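Patching drywall before painting — do I really have to prime the spots?

Efa Llewellyn
posted in Walls & Ceilings

Moved into a rental in Torkton in March, landlord says I can paint the back room if I fix the holes first. Most are nail holes, 2 are bigger, from an old shelf. Filled them all with the lightweight stuff in a tub, sanded with 100 grit. Walls are a pale color now and I'm going over with nearly the same shade. Do I need primer on the patches or can I just do two coats of paint?? Also I can feel a ridge on the shelf ones when I run my hand over. Trying to get this done before my sister visits so the less waiting the better.

3 replies

Nipon Limsakul
just paint it. did my whole hallway that way, never primed a thing, looks fine

Araba Dankwa
Prime the spots. Filler soaks up paint faster than the wall does and you get dull patches — you won't notice them at night and then at 8 in the morning with the sun coming in sideways there they are. Ask me how I know. Doesn't need to be the whole wall, just dab it on with a small brush and feather it out a few inches past the patch.

The ridge has to go first tho. Paint won't hide it. What I'd do:

Wipe off the dust, damp rag, let it dry.

Thin second layer of filler, wider than the first one. Wide knife, 6 inch if you have it. Press hard at the edges so it thins out to nothing.

Leave it overnight. The tub says up to 2 hours but that's for nail holes, deep ones take way longer.

Sand again, finer this time. Shine a flashlight along the wall from the side and mark anything that sticks out with pencil (light pencil!! marker bleeds thru).

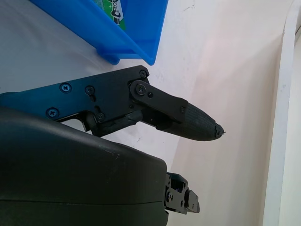
Prime, wait however long the can says, then your two coats. Use the same roller for the patches and the rest, a brush leaves a diffrent texture and the spot shows even when the color is perfect.

Efa Llewellyn
ok thanks, did the second layer last night and it's way better already. Will get a small can of primer. Is 120 grit fine for the last sanding or finer?

Meirion Gape
120 is ok, 150 nicer. Don't lean on it, you'll fuzz up the paper around the patch. And save a bit of the paint in a jar with a lid, you'll want it when you move out.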